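The Long Wait for a Straight Answer in Walside

By Leonie Rakena

The letter that started it all came in a plain white envelope in February, and Gumaro Hinojosa very nearly threw it out with the grocery flyers. He had been getting a lot of mail that winter – offers to refinance, offers to consolidate, one offer for gutters – and he had stopped opening most of it. But his reading glasses happened to be on his nose, so he sat down on the back step and read that his savings, which he had always thought of as sitting quietly at Prollano, had been placed in something called a Stable Income Note, and that the note would not be paying any income until further notice.

"I read it three times," he told me when I visited him in Walside, the old mill district where he has run a shoe repair shop for most of his adult life. "I thought, well, that's a funny thing to call stable."

Hinojosa was one of 143 customers who got the same letter. Nearly all of them had walked into the same branch at one time or another with a certificate of deposit coming due, and nearly all of them remember the same friendly conversation. The rate on a new certificate was poor. The rate on the note was better. The minimum was only $1000, so even a person with a small account could join in, and there was coffee, and somebody asked after your grandchildren. You signed on the last page and again on the one before it.

What the customers say they never properly understood was that the note wasn't a deposit at all. It was a loan they were making to Clovent, a lender that bought up car loans and store credit from people who were already stretched thin. When enough of those people fell behind, Clovent stopped paying, and the notes stopped with it. Prollano says the risks were spelled out in the paperwork. They were, too, and I have read them, over a long evening with a pot of tea beside me. They begin on page 31.

Shuzhen Liao knows those pages better than anyone in town. She kept the books for a furniture importer before she retired, and she put part of her own retirement money into the notes, a fact that still makes her wince. "I read contracts for a living," she said. "I read this one on my lap, in a chair by the door, with my coat on." Once the letters arrived she went back to the beginning with a ruler and a pencil, and then she started telephoning her neighbors, and by spring there was a regular crowd at her dining table with their folders and their shoeboxes.

It was Liao who noticed the fees. Prollano had earned a commission on every note it sold, and the commission was paid by Clovent. That much was disclosed. But the same section mentioned a second payment, due when the branch reached a certain volume of sales, and the figure had been left to a schedule that wasn't attached to anybody's copy. She wrote to ask for it. She wrote again. I have seen the replies, which are very polite and thank her for her patience.

The lawsuit was filed by Gilles Leclerc, who has an office above the pharmacy and until then had mostly handled wills and the odd property line. He is a big, slow-talking man who likes to draw on legal pads while he explains things, and he drew me a fairly good diagram of where the money went. His argument is that a bank can't seat a customer at the deposit desk, talk about deposits, and then slide something else across. The bank's lawyers answer that every customer signed a page saying they understood. A judge has already let 2 of the claims go forward and thrown out a third, and both sides told me they were pleased with that. 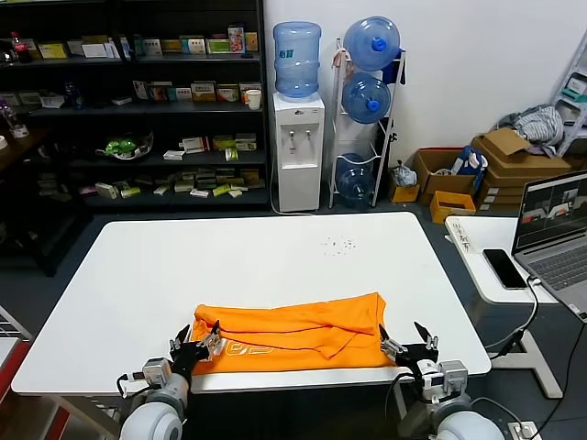 Aguirre and the second offer

Things got more complicated over the summer, when a firm called Aguirre began writing to the noteholders and offering to buy them out at a steep discount. Fulgencio Nava took the money. He drives a delivery route and his transmission had gone, and he told me he didn't care to wait for a courtroom to fix it. "Gumaro can hold out, and I hope he wins," he said. "I needed to get to work."

Liao won't sell, and neither will Hinojosa, though he admits he keeps the offer in the drawer under his register, just in case. The next hearing is set for ten in the morning, and he plans to close the shop for it. He has already written the sign for the door.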